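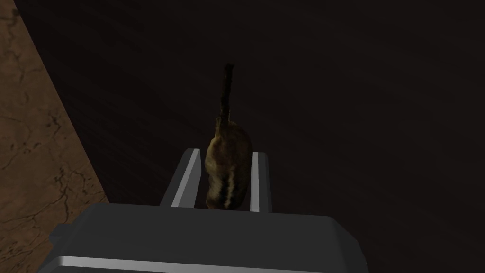

A reader wrote to us in June to ask whether it was silly to spend money on a simulated room before there was any robot to put in it. Her group had been quoted a price for two arms and a base, everyone was excited, and she was the one holding the checkbook. We don't think it's silly at all, and since we get some version of that letter fairly often here in Vondale, we thought we'd write down how we go about it, start to finish, the way we did for our own two-armed machine.

Print this page | E-mail this page

Planning the money for a two-armed home robot

Step 1. Write down the chores first

Get a sheet of paper and list what you want picked up, opened, carried or set down. Be fussy about it! "Tidy the living room" won't help you when you're comparing grippers, but "pick up a small cat figure and hold it by the body" will, because now you can ask a seller how wide the fingers open and how gently they close. Our list ran to 78 chores by the time we had all pestered each other, and we crossed out most of them before anyone asked for a quote.

Next to each chore, write one arm or two. If nearly all of them need only one, you may want to stop right there and buy a single arm, with our blessing.

Step 2. Try the chores in simulation

We built our rooms in Mullmont, which is our own pile of scripts and furniture models and isn't much to look at from the inside. Any simulator you're comfortable with will do. Put in the furniture you have to live with: a low cabinet, a small table with a laptop on it, a door, a plant. Then bring the robot in and see where the elbows go.

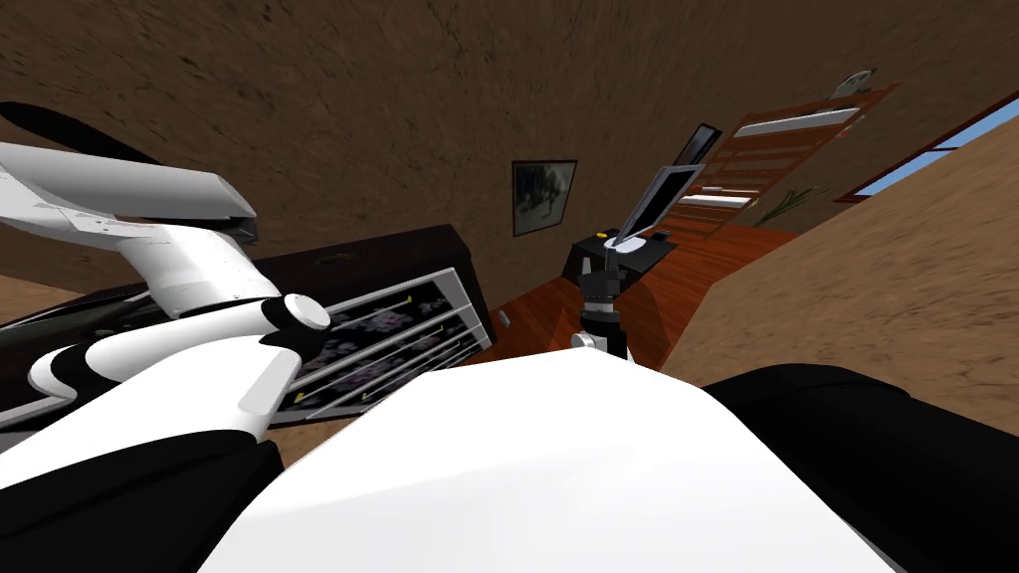
You should budget for the room and let the robot fit what's left, one commenter told us after our last page on this, and we have come around to that view more than we expected to. Reach is what you pay for, mostly. An arm that can get to the back of a low cabinet costs more than one that can only manage the front edge of a table, and the only way we know to find out which one you need is to drive it around a room laid out like yours.

Give yourself 60 days for this part. It sounds like a long time, and you'll be tempted to cut it short (we were), but the first weeks go to getting models to load and sizes to match, and the useful answers come late. Save a few views from each session, including the odd tilted ones from the wrist. When you're arguing over whether a camera is worth the extra money, those are the ones you'll want to pass around.

Step 3. Price the grippers on their own line

Please don't let the hand get folded into the arm price. Ask for it separately, with the fingers separate again if the seller will do that. Fingers wear out and get swapped, and you may want a second style later for flat things.

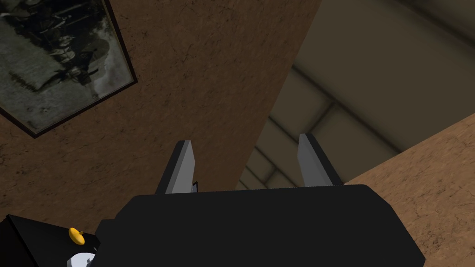
Vol. 6, p. 78

When we asked Laing for a breakdown, the gripper line came back at $3,178, with the spare fingers listed under it. Woltovum sent us one total for everything, and it took a few friendly e-mails to get it pulled apart. Neither way is wrong, but you can't compare the two until they're laid out alike, so make your own table and copy the numbers over by hand. Leave a column for shipping and another for whatever the seller calls "integration," and do ask what that word covers.

Step 4. Add the dull things

By this we mean the computer that runs the arms, the mounting, the power supply, the stop button, a sturdy crate, and the hours of whoever is going to look after it all. We also put in six months of repairs, figured from the seller's own parts list. If your money comes in yearly chunks, check which of these can wait for the next one. The crate can't. The second set of fingers usually can. 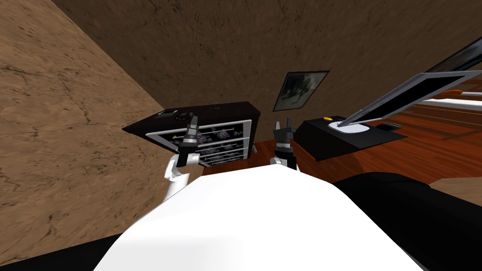

Two grippers by the dark cabinet, with a screen off to the right.

Step 5. Run it once more before you sign

Take the exact model on the quote, load that one, and go back through your short list of chores. Watch for the arms getting in each other's way near tall or wide furniture. If a chore no longer works, go back to step 1 with your pencil and see whether you still want it badly enough to pay for the longer arm. Then send the table to the seller and ask how long the price will hold.

Print this page | E-mail this page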